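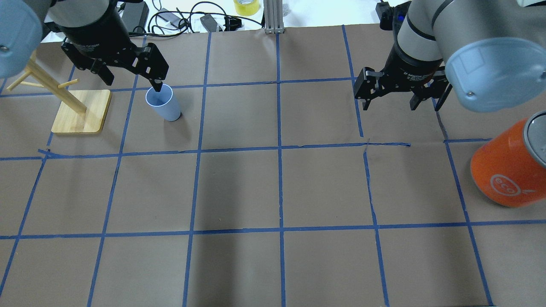
*Fig. 1. Light blue cup and mug tree on the taped grid. Orange travel mug at right.*

## Unit 2: Setting out and hanging cups

Handout for the Broddale course, Jul 5, 2019. Bring it to the bench session.

The tabletop is covered in brown paper and marked off in squares with blue painter's tape. Use the squares to record positions – column first, counted from the left, then row, counted from the back. Write the start square for every cup before you move it. 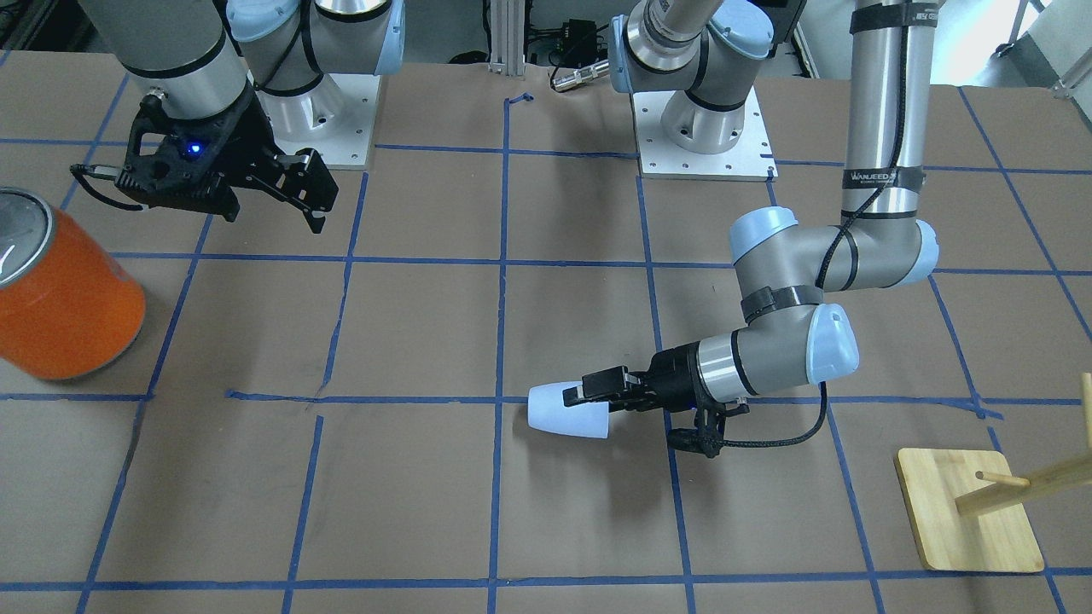

*Fig. 2. Small white cup held over the grid.*

Hanging a cup:

1. Stand the mug tree with its whole base flat on the paper.
2. Pick a peg and note it on the sheet.
3. Lift the cup and tilt it to suit the peg.
4. Let go only when the peg is carrying the weight.

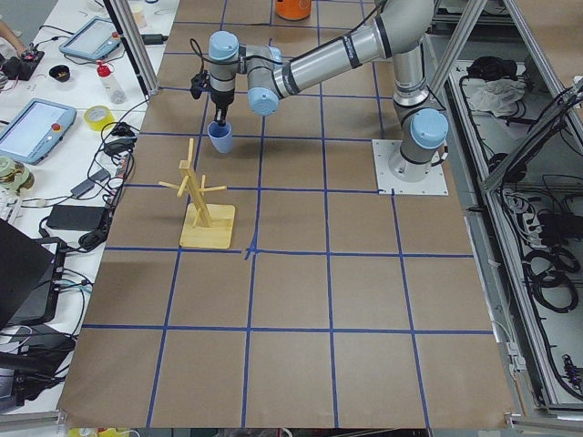 Tall cups go on the upper pegs. If the tree tips, write "tip" and start that cup again from its own square.

Each pair does 16 trials. Sheets go in folder 754 – unsigned ones will not be marked.

Reading for Unit 3: Dramani, section 2.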